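4. How the households kept their paper

I should say up front that I came to this part of the study backwards. The plan was to ask people in Ritemby about letter writing, and I had my questions typed up and everything, but by the second kitchen table I'd stopped asking about letters and started asking about the drawers the letters were in. Everyone had one! Wrapping paper folded into squares, school worksheets with a clean back, the stiff card out of shirt packets, and always a stack of colored sheets bought for some craft project years ago and never finished. So this section is about saved paper, and the letters get their turn in section 6.

4.1 What counts as worth saving

People were surprisingly firm about this. In Ritemby a sheet was worth keeping if it could still be folded without cracking, and size hardly came into it. In Fleury, down the valley, it was nearly the opposite, and I watched one household throw out perfectly soft tissue because it was "too small to cover anything" (and then keep a huge crackly sheet of brown paper that I wouldn't have wrapped a brick in). I'd put some of this down to what the two towns use paper for. Fleury households line shelves with it. Ritemby households fold it, mostly into the little seed packets that get swapped at the Hilanel market in March.

Color mattered more than I'd guessed. Green was kept for beans and peas, yellow for squash, and white for anything you weren't sure about. I asked several times where the color rule came from and got a different answer each time, so I'm leaving that alone. What I can say is that the rule was followed even by people who told me they didn't follow it.

4.2 Sorting the collection

The households lent us 900 sheets in all, and we sorted them at the Sosska reading room over the winter. I had pictured a tidy afternoon with a pot of tea. It took until January. We used five groups: wrapping, school, packaging, craft and "other," and the last one kept growing until I went back and split out the calendars and the sewing patterns, which I then counted under craft (see the note to Table 2 if that bothers you, it bothered me too).

Three of us sorted the whole lot separately and then compared. We agreed easily on wrapping and school. Craft was the messy one, mainly on account of plain colored sheets like the green one in Figure 3, which carry no printing to go by and could just as well have come from a classroom. In the end we let the owner's word settle it, and where the owner didn't remember, the sheet went into "other" with a pencil mark on its envelope. 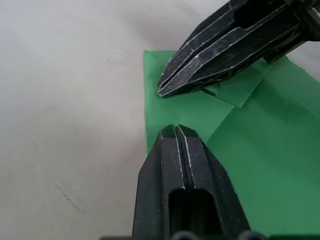

Figure 3. Green paper on a pale work surface.

4.3 Folds as a record

My favorite part, and the one I'd most like someone else to pick up. A sheet that has been folded, opened and folded again keeps its old creases, and on the wrapping paper you can often tell which gift-sized box it first went around. I tried to match creases to the seed packet pattern from Ritemby and got good matches on the thinner papers. On the thick ones I mostly got a headache. A low lamp from one side helps a lot, and so does doing it before lunch.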